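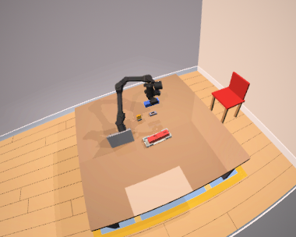

4. Fitting the Rear Rack and Setting the Rental Lock

Applies to: Zellano Vuker and Zellano Gronow rental bicycles with the Colow frame lock. For bikes supplied without a lock, complete 4.1 and 4.2 only.

4.1 Before you start

Tools: 4 mm and 5 mm hex keys, torque wrench, medium-strength threadlocker, clean rag.

Park the bike on a level floor or clamp it in a stand by the seatpost. Do not clamp the top tube. Remove panniers, child seats and any bag strapped to the rack.

CAUTION: Do not use the bolts from an older rack. The Vuker frame takes a shorter bolt on the drive side. A long bolt will touch the smallest sprocket.

4.2 Fitting the rack

1. Wipe the threaded eyelets above the rear axle and on the seat stays.

2. Put one drop of threadlocker on each bolt.

3. Hold the rack over the rear wheel with the light bracket facing back.

4. Start both lower bolts by hand, three full turns each. Do not tighten.

5. Slide the upper stays into the rack clamps and start the seat stay bolts.

6. Sight along the wheel from behind. Shift the rack until it is centered over the tire.

7. Tighten the lower bolts to 6 Nm, then the upper bolts to 5 Nm.

8. Spin the wheel backward and forward. Check that nothing rubs on the tire, fender or brake.

Note: On the Gronow, route the tail light cable inside the left stay before step 7. It cannot be pulled through afterward.

Maximum rack load is 25 kg, including the child seat if one is fitted. Check all four bolts again after the first 500 km.

4.3 Fitting the frame lock

1. Remove the two plastic plugs from the seat stay bridge.

2. Set the lock against the bridge with the key slot on the left.

3. Insert both bolts and tighten to 4 Nm.

4. Turn the key and push the lever down. The ring must pass between two spokes and click.

5. Open the lock. The ring must return fully into the housing.

If the ring stops short, loosen both bolts, center the lock over the rim and repeat from step 3.

WARNING: Never operate the lock while the wheel is turning. The ring can catch the spokes and stop the wheel.

4.4 Setting the rental code

The keypad version of the lock leaves the factory with code 291. Change it before the bike goes out for the first time.

1. Open the lock.

2. Hold the round button for 2 seconds. The light turns amber.

3. Enter the current code.

4. Enter the new code twice. The light turns green.

5. Close and open the lock once with the new code.

If the light flashes red, the two entries did not match. Wait for it to go out and start again at step 2.

Note: The code 163 is reserved for service mode and will be refused.

Write the new code on the rental card along with the frame number. A lost code can be cleared only with the service key supplied with the fleet kit.

4.5 Battery

Replace the keypad battery every November, or when the light flashes amber after each entry. The stored code is kept during replacement. Use one CR2450 cell, plus side facing the cover, and seat the rubber gasket before closing the cover screws.

For brake adjustment, continue with Section 5.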